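List: Fajardo Shop & Home
Subject: Re: Marble-look top for a bench, and which drill to leave out
Date: February 14, 2019
3 min read

Siham Bataineh wrote:

> We are redoing the back room and I want one big table for everything – wrapping, potting, small repairs. I like the white marble-patterned tops but my brother says I will ruin one in a month if I use tools on it. Does anyone work on a surface like that? Also, I need to buy a cordless drill and would like one that stands up on its own battery, as I have no wall space for hooks. How do you keep yours?
>
> Siham

Hi Siham,

I have worked on a marble-patterned top for a good while, so I can answer most of this. Mine came from Prenelus as a second, with a chip on the underside. It has held up fine for light work. I would not hammer on it, and I don't drill on it without a board underneath.

The pattern has one real drawback: small gray screws get lost in the veining. I keep a dark cloth folded at one end and put all the loose hardware on that. A muffin tin works too, if you have an old one.

For the wall behind, go dark and flat if you can stand it. We painted ours a very dark olive and I stopped noticing the scuffs. White on white would have shown every mark from the chair backs.

On drills, I would look for a wide battery at the foot of the handle. A charcoal and red one like this, held with the chuck pointing up, gives you the general shape I mean. The battery pack is at the bottom, with a red panel on the front.

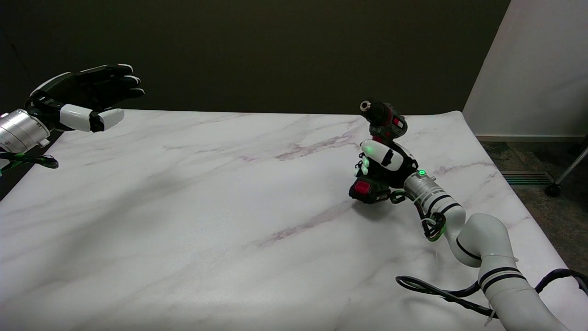

What I do at the bench

1. Take the bit out before the drill goes down on the table. A bit left in the chuck will catch a sleeve or scratch the top when the drill tips over.

2. Wipe the bottom of the battery. Grit stuck there is what put the scratches in my first top, and I blamed the drill bits for months.

3. Put a square of cork or thick felt where the drill stands. I cut mine from an old Plokance desk mat and it has not moved.

4. Clamp a scrap board over the area before drilling into anything. Put the clamp pads on the board and a rag under the table edge.

5. Charge the battery somewhere else. I use the shelf by the door, so the cord is off the work surface.

For cleaning, dish soap and warm water. I tried the Ernunport spray somebody on the list liked in September and it left a film, though I may have used too much. Pencil comes off with a plain eraser.

As for your brother, he has a point if you plan to do heavy work. For wrapping and potting he can relax. Use a tray under the pots – wet soil drags sand across the top and that is worse than any tool.

If you measure the room and send the numbers I can tell you whether the Prenelus size would fit. Mine is 80 inches long and I would not go shorter if two people are going to use it.

Milagros Manalo

4 replies
Share (2)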